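Questions I get about online reviews

Hi, I'm Parisa Farahani, and I look after local listings for small shops at Brillier. These come up so often that I finally typed out my answers!

Can I ask customers for reviews?
Yes, please do! Just ask everybody, happy or grumpy, and don't offer a discount in return. I send one short email 2 days after the job is done (keep the link near the top, people skim).

Should I reply to the bad ones?
I would. Wait until you've cooled off, then keep it under 400 characters and give them a way to reach you.
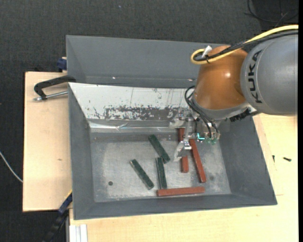
2 min read

How fast do I need to answer?
I aim for 7 days at the very most, good reviews included. One of my Campbell clients had 723 reviews sitting there without a single reply, so we started with the newest and worked back over September.

Can you get a review taken down?
Only if it breaks the site's rules, and even then I can only report it and wait. A plain old two-star rating stays put, sorry!

Do you work with shops outside Campbell?
Sure, I have a few in Brusholm too. Mornings before 11 are best for a call.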